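Tabletop Finishes and Textiles: Gallery

Surfaces and cloths from the Taston workroom, entered by Hilde Jansen on Thursday, August 8, 2019. Captions give the stock number first, then notes on finish and grain. Items without a number are still being sorted - the October revision will add them.

Cloth storage
Stock 529. Black cloths are kept apart from the light colors and shelved by length. Folded stock is turned once a month.

Finish samples
Stock 40. Cotimon oil, two coats, sanded between coats. The Vermeulen wax samples are listed on a separate page.

Table 11, with black cloth

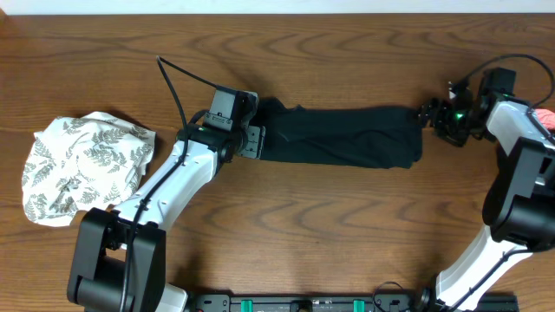
Wood top, reddish-brown finish, strong wavy grain. Black cloth pulled out lengthwise - fairly flat at the middle with soft folds, bunched at the left end, narrower at the right.

Care
Stock 103. Wipe tops along the grain with a dry cloth. Keep Pandcombe cleaner off oiled wood.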